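Clemitz hand-held gripper, two-finger, with ribbed pads
Reviewed after one budget year

Our group had 3,000 dollars left for hardware in March and a request on the table for a second robot arm. An arm would have eaten that and most of the next budget as well. We bought a Clemitz hand-held gripper set instead, to record pick and place demonstrations by hand, and we have used it most working days. This review is mainly for people who are deciding where to put a small equipment budget.

The set came to 2,507 dollars with shipping. That covers the gripper with its camera, one spare pair of finger pads, a charger and a hard case. It does not cover storage, a computer to process the recordings, or the yearly software fee after the first year. Put those on the same line of your plan, or you will be asking for more money by fall.

Setup took one morning. The instructions are short and mostly clear, apart from the calibration page, which refers to a menu that has since been renamed. Support answered in a day.

The pads are the best part. They are soft, ridged, and angled inward, and they suit drink bottles, mugs and small boxes. We do our recording on an ordinary meeting table with ordinary clutter on it, and we did not have to buy special test objects.

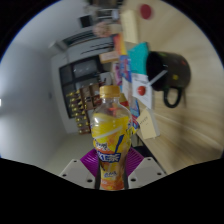 Peiyu Yuan wrote in to ask whether the pads are sold one at a time, as the Triltus ones are, and said that pads had been the biggest surprise in a first-year budget. They are sold in pairs only, at 42 dollars a pair. We have gone through three pairs. I would order two extra with the set and save on shipping.

The grip itself is fine for light work. The trigger has a slight dead spot at the start of its travel, and new users tend to squeeze too hard for the first hour. Weight is acceptable. After a long session my wrist knows about it, and we now switch people at the half hour.

Battery life is shorter than the listing suggests. Plan on a second battery if more than one person will be recording in a day. We did without one for the first two months and lost a lot of afternoons to charging.

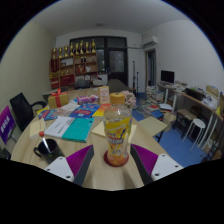

Despina Leka disagrees with buying the hand-held set first and would rent an arm through Krasniqi for a month before spending anything, on the grounds that recordings are no use until there is a machine to run them on. It's a fair point. If you have no arm at all and no date for getting one, rent first. We already had one, and it was sitting idle for lack of recordings.

I also got a quote for the Budside kit. It was cheaper up front, but the pads were extra and the lead time was 8 weeks, too long for us.

One cost I left out of our plan was people's time. Moving a few things on a table looks like quick work, and each recording is short, but putting the objects back, checking the files and naming them takes longer than the recording does. 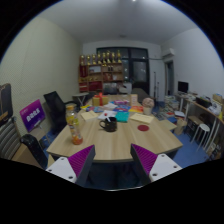 We now budget an hour of sorting for every hour of recording, and that has held up well enough to use in next year's request. Space cost us nothing. Any room with a decent table will do, and the case fits under a desk.

Would I buy it again? Yes, with the second battery and the extra pads on the first order. I'd take off a point for the calibration page and the trigger. Four out of five.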